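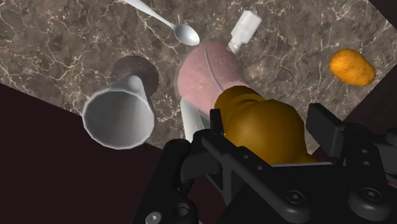 Jonmont Adds Bench Gravers and Small Scrapers for Jewelers and Carvers

September 22, 2026
By the Jonmont press office

Jonmont, a maker of hand tools for jewelers and metalworkers, has released the Prilovar line of bench gravers and scrapers. The line is sold through the company's website and at the Zieliński tool shop.

Prilovar tools are made from high-speed steel and come in two handle lengths. The shorter handle is meant for work held close in a ring clamp or in the fingers. The longer one suits an engraver's block or a bench pin. Both take the same blanks, so a worn blank can be swapped out without buying a new handle.

The line opens with flat, round and knife-edge gravers, plus a three-sided hollow scraper for cleaning up bezels and the inside edges of pierced work. The blanks ship ground but not polished. Jonmont recommends a final polish on a ceramic stone before cutting silver or gold -- softer metals show every scratch left on the tool face.

The scraper, listed as model 276, can also be used on horn, bone and hard woods. A slightly steeper edge works better on these materials, and a printed sheet of angles is packed with each tool.

Jonmont will also ship Tendon, a leather finger guard for people who push gravers by hand for long stretches. It fits either hand and is cut large enough to wear over tape. Tendon is due in December.

Stores that want to carry the line can ask for a wholesale sheet through the trade page on the Jonmont website. Quote reference 1387. Repair and regrinding service is open to all buyers, including those who own the company's older gravers.

Comments (3)

benchpin501: Do the blanks fit the old pear handles or do I need the new ones?

oxbow_silver: I'd like an onglette in this line. The knife edge is close but it isn't the same for bright cuts.

Marrow & Horn: Ordered the scraper for antler -- will report back.

We use cookies to remember your settings and measure visits. Accept | Manage choices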